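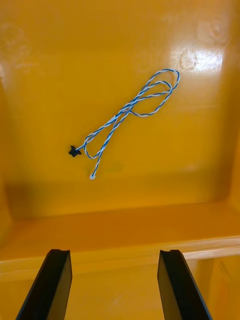
HUKTHORPE, Jul 23, 2022

So I spent my Saturday morning at the parts sorting day in the old Trevaskis building, and I came home with sore feet and a new respect for anyone who can tell one little connector from another. If you missed it, there's another one planned for November, and I'd say go!

The idea is pretty simple. Pronel, the repair shop on the corner, has been taking in people's leftover electronics for a long while, and the back shelves got so full that Hanne Mogensen (she runs the place) decided to open the doors and let the rest of us help. By the time the coffee was ready there were 60 of us signed in, which was a lot more than she'd set out chairs for. I stood. It was fine.

Wires were my first job. I thought that would be the easy one, and boy, was I wrong. You get a twisted pair in blue and white, looped over itself like a pretzel, with a small black connector on one end and the other end frayed, and you have to decide which pile it belongs in. Hanne's rule is that anything with a good connector gets kept, even if the bare end looks sad, since you can always trim it and strip it again. Anything with a cracked connector goes to scrap. I asked her about the knots and she told me to leave them alone until after lunch, when the patient people would be on that table. I wasn't offended. Much.

The yellow bins were for wires and the metal trays were for boards, and I moved over to the boards later on because I wanted to sit down. That's where things got interesting, at least for me. I don't know much about circuit boards, but I can read, and a lot of them have the words printed right on them.

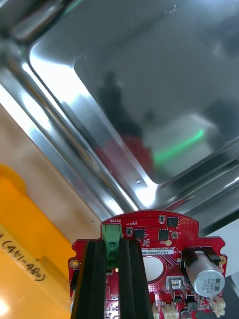 A red one with MOTOR printed next to a green screw terminal block is about as friendly as it gets. The wires for your motor go in there and get screwed down tight, and even I could follow that. Hanne wants the screw terminals checked one by one before a board goes on the shelf, so there was a lot of squinting and a lot of passing around the good screwdriver. (There was one good screwdriver. Bring your own in November.)

By closing time we'd sorted 568 pieces, going by the tally sheet on the door, and 136 of those were boards. Most of the boards will go to Fustis, the after-school workshop over by the library, where the kids build fans and little cars and things that buzz. The rest stay at Pronel for repairs. The scrap wire gets weighed and sold, and the money goes toward new shelves, which they really do need. I saw the old ones and I wouldn't put a sandwich on them.

Want to drop off some parts before the next day comes along? Pronel takes small boards, cables, switches, motors and power supplies during regular shop hours. Please take the batteries out first, and please don't bring TVs. Hanne asked me to say that one twice, so: no TVs.

The November date will be posted in the shop window once it's set. You can sign up at the counter.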